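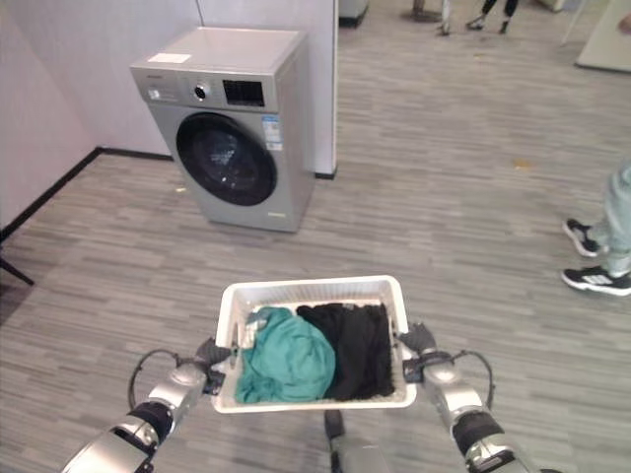

White plastic basket, slotted sides.

Flat roof and leak tips for older buildings

Quick list this month, busy May. Mostly for people looking after a small clinic, office or shop with a low-slope roof and walls that have seen a few winters. Some of it works on a house too.

Start inside. Go up to the top floor with a flashlight and look at the ceiling tiles near outside walls, around vents, under any rooftop unit. Brown ring = mark it in pencil with the month. Ring grows past the pencil line, you have a live leak. Ring stays put, probably old. Don't swap the tile before you've marked it, you lose the evidence.

Water travels. The drip is hardly ever under the hole. On our Vetden job the stain was by the front desk and the split was at a pipe boot on the other side of the stairwell. Measure from two walls inside, then measure the same up top, and work uphill from there.

Drains. Lift the strainer, scoop by hand, gloves on. Never push leaves down with a broom handle. Pour a bucket of water in and listen. Gurgle and back up means a clog further down – call a plumber before you call a roofer.

Ponding. Wait 48 hours after rain and go look. Chalk around any puddle still there. Take the chalk line to your roofer, saves a lot of argueing.

Seams: run a gloved finger along the edge, light pressure. A dull screwdriver tip works if your careful, but don't dig. Anything that lifts gets a flag. Smaller patches, round the corners off. Square corners peel first.

Patching in a pinch
Clean wider than you think. 4 inches past the damage on every side. Dry rag, then the cleaner the membrane maker calls for, then let it flash off. Roller from the middle out. Don't patch over grit and don't use asphalt mastic on single-ply, it eats some of them and the real repair gets twice as big.

Masonry walls
Look at the mortar under window sills and up at the parapet. Sandy, falls out when you rub it – needs repointing. Rake out to sound mortar, 3/4 inch at least, more if the joint is wide. Match the old mortar. Hard modern mix in soft old brick will pop the brick faces off. We had to redo a whole bay at Clesedon on account of that.

Never seal weep holes. Had a painter caulk every one on the north side, took most of a day to dig them back out.

White powder on brick is salts. Dry stiff brush first. No wire brush, it leaves rust specks.

Sealant joints
Old silicone has to come all the way out, new bead won't stick to it. Backer rod goes in before the bead, a bit fatter than the gap. Tool it once and leave it alone. Check the tube for the lowest temp, plenty of them want 40 F and up.

Working in an occupied building
Tape off air intakes near the work before any solvent gets opened, and clear it with whoever runs the air handling first. Noisy stuff after 8 in the morning. Tack mats at the roof hatch, change them before they go gray.

Paperwork
Keep one roof plan with every patch numbered on it. We use Workgate for ours but a printed sheet in a plastic sleeve by the hatch is fine. Photo before, photo after, same spot. Check your warranty before ANY patch, some are void if the wrong outfit touches the membrane.

Next month: gutters and the Vass coping detail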